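Workshop tips from the Clekdale robotics club

Box pickup: getting the arm ready before you run it

These notes are for teams working on the box task for the Prultlow meet. Most of them came out of our own bad runs.

Start in the simulator
Run the whole pickup on screen before you book time on the real arm. Use the plain gray table and one box until the approach is right, then add the rest. Save each version under a new number. We are on 427 and have gone back to old ones more than once.

Open wide, then come in
Open the fingers all the way before the hand gets near the box. Watch the run from the wrist view as well as the side view – a corner that looks clear from the side can be right under a fingertip. The shadow is a handy check on where the bottom edge of the box sits over the table.
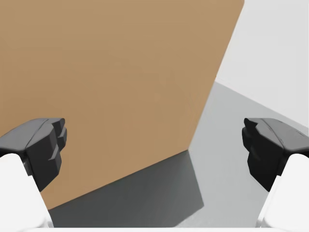
Slow down for the last stretch
Drop to 25 percent speed once the fingertips are level with the box. Square up to the flat sides. A box held by its corners will turn as it lifts.

Looking after the real gripper
Wipe the finger pads with a damp cloth and let them dry. Check the screws every 4 sessions. Spare pads are in the Trukberg drawer – sign the sheet if you take the last pair.

Cardboard
Tape the flaps flat and throw out any box with soft corners.

Last updated 11 September 2019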